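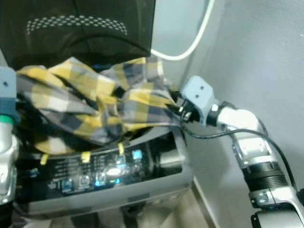

Department of Public Policy and Administration – Higher Education Governance, Course Notes

Week 7: Who picks the president? Boards, searches and the time in between

Welcome back, everyone. Last week we stayed mostly inside the faculty senate, and I know a few of you found the bylaws hard going (so did I, the first time I taught them). This week we move up a floor, to the governing board, and look at the one job that almost every board member will tell you matters most: choosing the person who runs the place.

Please read the Dromiment College packet before class if you can. It is 27 pages, but a good part of that is appendices, and you can skim the meeting schedules. The Omoregie reader, chapter on executive succession, is the background reading. If you only have time for one, make it the packet.

1. Where the power sits

At most public universities in this country, the legal power to hire a president or chancellor belongs to a board. What kind of board depends on the state. Some campuses have their own trustees. Others belong to a system, where one board sits over many campuses and the campus head reports to a system head, who reports to the board. And some have both, a local board and a system board, which is where the interesting arguments tend to start.

When you read about a search, the first thing to write down is who makes the final appointment. The second is who gets to send names forward. Those are often two different groups, and the second one has more influence than students usually expect. A board that may only choose from three names has handed over a good deal of its choice before it ever meets a candidate.

Private colleges are simpler on paper. There is one board, it usually fills its own vacant seats, and its rules are in the charter and bylaws. Dromiment is our private case. Morow State is our public one, and we will keep going back and forth between them.

2. The interim

A president leaves, and there is a gap. Sometimes it is a year's notice and sometimes it is a phone call at 6 in the morning. Either way somebody has to sign contracts, approve the budget and speak at commencement, so the board names an interim.

There are a few usual places to look. A sitting provost or dean is the most common, and the appeal is easy to see: they know the people, they know where the money goes, and they can start tomorrow. A retired president from somewhere else is another choice, and there are search firms that keep lists of them. Now and then a board member steps in, which accreditors may look at quite closely, and which can make the rest of the board uneasy about who is supervising whom.

The big question to settle early is whether the interim may apply for the permanent job. Boards go both ways on this. If the interim can apply, outside candidates may decide that the thing is already settled and stay home. If the interim cannot apply, the board may lose someone who would have been very good – and the interim may have a harder time getting anyone to go along with a decision that will outlast them. The Morow State board left the question open for the whole of its search, and I would like you to come to class with an opinion on whether that was wise.

A word on vocabulary, as it comes up on the exam every year. "Interim" and "acting" are used loosely in the press. In many policy manuals, "acting" covers a short absence where the president is expected back, and "interim" covers a vacancy. Check the manual for the campus you are writing about, and use its word.

3. The search committee

Look at the make-up of the committee before you look at anything it did. In the packet you will find the Dromiment list on page 4. Notice how many seats go to trustees, how many to faculty, and whether staff and students have a vote or only a chair at the table. Then look at who chose the faculty members. Elected by their colleagues and picked by the board chair are very different things, even if the same people might have ended up in the room.

The committee's charge matters as well. Some are told to rank their finalists and some are told, quite firmly, not to. An unranked list leaves the board freer, and leaves the committee with less to complain about later, or more, depending on the committee!

4. Open or closed

We will spend most of the second hour here. State laws on public records and open meetings differ a great deal, and some treat finalists' names as public while others protect them until an offer is made. Those in favor of closed searches say sitting presidents will not risk their current jobs. Those in favor of open ones say a campus should get to meet the person first.

At Morow State, the campus survey drew 2,319 responses, and the comments lean heavily toward open forums. Read them with some care. People who answer surveys about searches are people who already care about searches.

For next time

Write a memo of no more than 300 words, addressed to the chair of the Dromiment board, saying whether the interim should be allowed to apply. Take a side. Upload it to Sastix by noon on the day of class, and bring a printed copy, as we will be trading them with a partner. Office hours are the same as always, and if the line is long, please do wait – it moves faster than it looks.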